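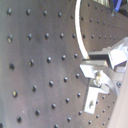 Flulley Working Group on Cell Practice
Minutes of the meeting held on Tuesday, Pondville site, upstairs room

Present: Natalie Haworth (chair), Henok Hadgu, Idrisa Ondieki, Lutfa Mollah (minutes). Apologies: Martti Vainio. The meeting opened at 2 pm with the draft rules for cable handling cells. Henok said the clearance rule in section 2 should be measured from the lowest fixed part of the tool and not from the fingertips. The L-shaped bracket under the gripper, the one with the oval hole, hangs down over the perforated panel and has to be counted. Agreed. Henok to reword.

Search this site
Search
Go

1. Minutes of the last meeting
Accepted with one change. Under item 4, "Workneh" should read "Kirus" as the supplier of the guard switches. Workneh supplies the floor matting only.

2. Fixtures and base plates
Idrisa had gone through the comments sent in on section 3. Most asked how far a clamp may be moved before the cell needs a fresh risk check. The draft said "a significant distance", and people read that in different ways.
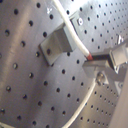
He proposed that any move to a different hole counts as a change and goes in the cell log, with the name of the person who made it. Natalie thought this would be a burden on days when the layout is altered several times. Idrisa replied that one line in the log takes less time than finding out afterwards who moved what. Agreed, with the addition that a full risk check is needed only if a clamp is added or taken away, or the arm is taught a new path.

Clamp screws are to be checked by hand at the start of each shift. Lutfa asked for a torque figure. Henok did not want one in the rules, as it depends on the screw and the plate. It will go in the cell sheet.

3. Speed during teaching
The draft asks for reduced speed whenever a person is inside the marked area, and a hold-to-run control in that person's hand. No objections.

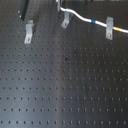

There was a longer discussion on whether a second person should be present. Martti had written in to say yes in all cases. Natalie and Idrisa preferred to ask for it only where the stop button cannot be reached from the teaching position — Lutfa agreed with Martti. Not settled. To come back when Martti is here.

4. Cable ends and gripping
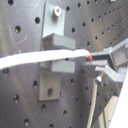
Section 5 covers what may be gripped and where. Henok wants it stated that the cable should be supported before the arm pulls on it. On the white cable it runs between the two blocks of the clamp and the fingers take it by the red tip, so the pull falls on a very short length. The meeting agreed to add a force limit for each cable type and a stop if the limit is passed. Cables are to be looked over after every 2,000 cycles and changed if the sleeve is worn or the end cap is coming away. No live cable is to be used in any trial.

5. Actions
Henok: reword section 2, draft force limits.
Idrisa: log sheet layout.
Lutfa: send section 3 comments to Martti.
Natalie: ask Kirus for the switch test records.

6. Any other business
The cell log will be kept on paper until August. Meeting closed at 3.40 pm.

6 comments | 19 shares

Contact the working group | Copyright Flulley | Back to top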